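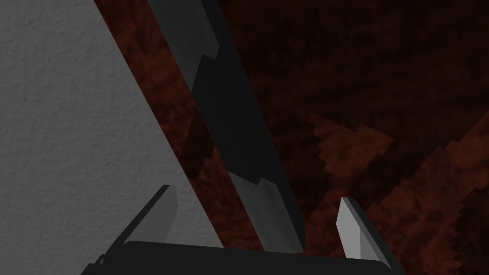

Wrist cam view from the sim, fingers open either side of the dark bar

wissam_g
So I finally ran the random textures test! 3000 sim episodes, new surface patterns every reset, same policy as before. Success on the unseen textures went up by 12 points and I'm dead chuffed - didn't touch the network at all.

Karla L
Nice, but how many test runs? If it's 200 on one seed I wouldn't trust 12 points.

wissam_g
200, yes, one seed. More are queued for Wednesday.

azucena
I'd disagree with Karla a bit, that's a decent gap. My worry is the light. Yours is really dim, and when I tried this in Fluvach the brightness did more than the textures ever did.

Karla L
Then he should fix the light and run 8 seeds. Otherwise we're all guessing.

wissam_g
8 seeds, on my poor old desktop? Fine, fine. Light stays fixed this time.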